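第四章 装灯与调光

灯箱、层架都拼好了,水也试过不漏,终于轮到我最喜欢的一章:装灯!先说一句,我写的是 Skondholm 四层室内种植架配 Ovon 补光灯条的装法,别家的灯条卡扣不一样,步骤可以参考,孔位就别硬套了。

我自己用这套架子种罗勒、生菜和一点点小辣椒,装过的灯条自己都数不清,踩过的坑基本都写在下面了。你要是急性子,至少把几条“小心”看完再动手。

4.1 动手之前

把灯条盒子拆开,里面应该有:灯条四根、金属挂扣一袋、串联短线三根、带开关的电源一个、调光旋钮一个。挂扣那袋特别小,常常粘在泡沫垫背面,我第一次就连泡沫一起扔了,半夜去翻垃圾桶……所以泡沫请先留着。

另外准备一把十字螺丝刀、一块干布、一把卷尺。手机里装个测光的小程序也行,不装也不影响,后面我会讲怎么看叶子。

小心:电源没接好之前,插头不要插墙上。我知道大家都想先亮一下看看,我也想,忍一忍。

4.2 把灯条挂上去

1. 把要装灯的那层层板抽出来,翻过来放在桌上。桌面垫块毛巾,层板边角容易划桌子。

2. 找到层板背面的两排小孔。靠里那排装灯,靠外那排是挂水管用的,别弄混。

3. 每根灯条配两个挂扣,拧上去先别拧死,留半圈的余量,等灯条推进去再收紧。

4. 灯条从一侧斜着推进挂扣,听到“嗒”一声就到位了。听不到声音的话轻轻往下拽一拽,会晃就是没卡住,退出来重来。

5. 灯条带接口的一头都朝同一个方向,我习惯朝左,因为我家插座在左边。你按自己家的来,四层统一就好。

6. 收紧螺丝,把层板装回架子。这一步最好找个人帮忙扶着另一头,一个人装也能装,就是姿势比较难看。

注意:最上面那层没有层板可翻,灯条要挂在顶梁上,用袋子里长一号的那对挂扣。Hae-won Yang 帮我校对这一章的时候专门提醒要写清楚,她家顶层就是用短挂扣凑合的,灯条挂得一头高一头低。

4.3 接线

7. 从最上层开始,用短线把灯条一根接一根串下来。接头有个凸起,对准凹槽再推,推不动就转一转,千万别用钳子夹。

8. 最下面那根灯条接调光旋钮,旋钮再接电源。

9. 每根线在进接口之前留一个往下垂的小弯,万一上层滴水,水会顺着弯滴下去,流不进接口里。我觉得这是整章最值钱的一条,请务必照做。

10. 电源放在架子外侧,离水箱远一点,高出地面。

小心:一串最多接四根。想加第五根,请另外买一个电源,别从旁边那台架子上借线。

4.4 第一次开灯和选颜色

好了,擦干手,插电,开灯!

旋钮按一下是开,再按一下换颜色,长按三秒是关。颜色一共三档:暖白、冷白、粉紫。旋转是调亮度,顺时针变亮。

粉紫这一档是红光加蓝光混出来的,植物长叶子主要就靠这两种光,所以灯条上红蓝灯珠比较多。缺点嘛,人眼看着真的很怪。在这种光底下,白色的东西会染成一片粉,绿叶子会发黑,番茄酱和咖啡渍看起来差不多。刚开始我还以为罗勒得病了,搬到窗边一看,好好的。

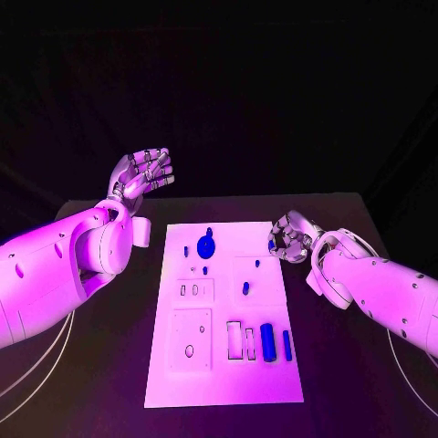
图 4-3 粉紫光下的效果:白色表面看起来是鲜艳的粉色,蓝色零件仍然是蓝色。

所以请记住:检查叶子颜色、找虫子、配营养液,都先切到冷白档再看。尤其是配营养液,瓶身标签在粉紫光下很难认,我有一回差点把 A 液倒了两遍。Shahram Pakzad 的办法是在旋钮旁边贴一张小纸条,写着“先换白灯”,我照抄了,很管用。

拍照也一样。你要是拍了叶子来问我怎么回事,拜托先换成白光,粉紫光的照片我实在看不出哪里发黄(真的看不出!)。

4.5 高度和时间

灯离叶子多远,看植物多大。下面是我自己的用法:

刚发芽的小苗:灯可以近一点,亮度调到一半以下。
生菜、罗勒:亮度开到七八成,叶子长高了就把层板往上挪一格。
辣椒:亮度开满,放在最上层,它爱长个儿。

怎么判断合不合适?苗又细又高,歪着脖子往灯那边伸,就是光不够;叶尖发白、卷边,多半是太近或者太亮。调完别急着再调,等几天看新长出来的叶子,老叶子变不回去的。

定时我设的是早上六点开、晚上八点关。植物也要睡觉,别二十四小时开着。如果架子放在卧室,建议改成白天开,不然晚上门缝里透出粉紫色的光,邻居会来敲门问你在干什么,Fereshteh Mahmoudi 就被问过两回。

设定时的步骤:

11. 灯开着的时候,同时按住旋钮和旁边的小圆键,灯闪两下。

12. 转动旋钮选时长,每转一格是一小时,灯会跟着闪一下。

13. 松手等五秒,灯闪三下就是存好了。以后每天都在同一个时刻开灯,这个时刻就是你存好的那一刻,所以想六点开,就得六点爬起来设一次……我也觉得这个设计不太体贴。嫌麻烦的话,外接一个普通的定时插座就行,Bagheri 那种机械转盘式的我用着很顺手,停电以后记得把转盘拨回当前时间。

4.6 灯不亮怎么办

一根都不亮:先看电源上的小灯。小灯亮着,多半是旋钮没接紧;小灯不亮,换个插座试试。

只有下面几层不亮:这种情况几乎不会出现,因为电是从下往上走的。真碰上了,请断电,把那几根拆下来单独试。

上面几层不亮:断在最后一根亮的和第一根不亮的中间,换掉那根短线。

一直闪:把亮度调高一点看看。亮度太低时会有轻微闪烁,调高就没了。调高还闪,可能是接口进了潮气,断电,拔下来晾一晚再接。

颜色换不了:长按三秒关掉,拔插头,等一分钟再插。

4.7 平时的打理

灯条表面会积灰,还有水雾干掉以后留下的白印子。我每个月擦一次,断电、等它凉透,用微湿的布擦,再用干布过一遍。不要喷清洁剂,外罩是塑料的,会发乌。

挂扣的螺丝过一阵子会松,尤其是你经常挪层板的话,顺手拧一拧。

夏天屋里闷热,灯开久了层间温度会上去,可以在架子侧面夹个小风扇,风从旁边吹过去,别正对着小苗。风扇怎么装、装在哪一侧,放在下一章跟通风一起讲。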